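Startseite | Prüfberichte | Greiftechnik | Zubehör | Kontakt

Prüfbericht: Greifmodul Flerkano von Weltell

Stand: 10. Dezember

Das Modul wurde als Nachrüstsatz für einen vorhandenen KUKA-Arm beschafft. Der Preis betrug 3195 Euro, die Anschlussleitungen waren im Lieferumfang enthalten. Geprüft wurde das Entnehmen gemischter Kleinteile aus einem Behälter, darunter Pinsel, ein stiftförmiges Teil und eine Gummiente.

In den ersten 900 Zyklen arbeitete das Modul ohne Beanstandung. Danach öffneten sich die Backen wiederholt während der Fahrt, insgesamt in 21 Fällen. Eine Fehlermeldung an die Steuerung unterblieb jedes Mal. Lange, flach auf dem Behälterboden liegende Teile waren überdurchschnittlich betroffen.

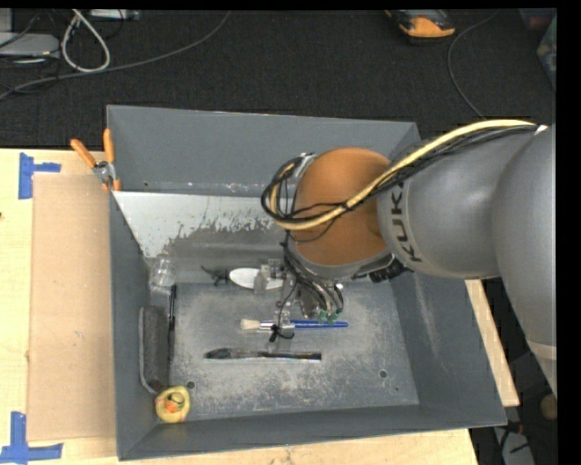
Ursache und Sicherheitsbewertung

Als Ursache wurde ein Wackelkontakt in der Signalleitung ermittelt. Die Leitung ist für die Bewegungen am Handgelenk zu knapp bemessen, eine Zugentlastung fehlt im Satz. Das unbemerkte Öffnen der Backen wird als sicherheitsrelevant eingestuft. Der Betrieb ohne trennende Schutzeinrichtung ist nach unserer Auffassung nicht zulässig.

Weltell lieferte nach 13 Tagen eine längere Leitung. Der Fehler trat seither nicht mehr auf, die fehlende Rückmeldung an die Steuerung besteht jedoch fort.

Bewertung: bedingt geeignet. Eine Nachprüfung ist für April vorgesehen.

Teilen | 13 Kommentare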